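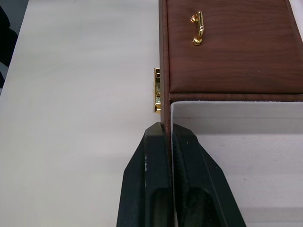

The wrist view during a grasp on the side wall of a box with a wood-grain finish.

Company > About Us > Our Work

Posted in June by Rasa Kivi, Communications Office

Allon develops control and perception software for robot arms that handle household and light commercial goods. The company was founded by Povilas Jankauskaitė and Ieva Dambrauskienė, who had worked together on motion planning for packaging lines. It now employs 40 people in engineering, testing and customer support. Allon does not build arms. Its software runs on equipment that customers already own.

The main product is Brurnora, a control package that connects camera input, grasp selection and arm motion. Brurnora receives images from a camera mounted near the gripper and proposes places where two fingers can close safely. Thin edges receive particular attention. The wall of a box offers little surface to hold, and a small error in position can push the box across the table or press a finger into its lining. The planner therefore keeps a separate model for rims and side walls, with its own limits on closing speed and force.

Small metal fittings are treated as a second subject. Handles and latches with a polished finish reflect light in ways that change as the wrist moves, and an early version of the software often placed their edges incorrectly. The perception group, led by Fenna Van Damme, rewrote this part of the system. The current version compares several views before it assigns a position to a reflective part, and it reports its confidence to the planner. When confidence is low, the arm stops and requests another view.

Every release is tested against a fixed set of 200 household objects, including boxes with drawers, lids and lined compartments. A release is approved only after it has completed the full set at 30 control updates per second. Test records are kept with the software version that produced them, and customers may request the records for any version they have installed.

Alongside Brurnora, the company maintains Ovico, a tool for replaying recorded runs. Engineers use it to step through camera images together with joint positions and finger commands. Ovico was first written for internal use by Gunārs Priedītis and is now supplied with every license. It accepts recordings from 62 combinations of arm, gripper and camera. Requests for additional equipment are reviewed by the tooling group each quarter.

The company's offices and test rooms are located in the Adomaitis building. Visits by customers and university groups can be arranged through the Communications Office. Applications for engineering positions are accepted throughout the year and should name the group of interest: control, perception, planning or tooling.

Shares: 62 | Comments: 0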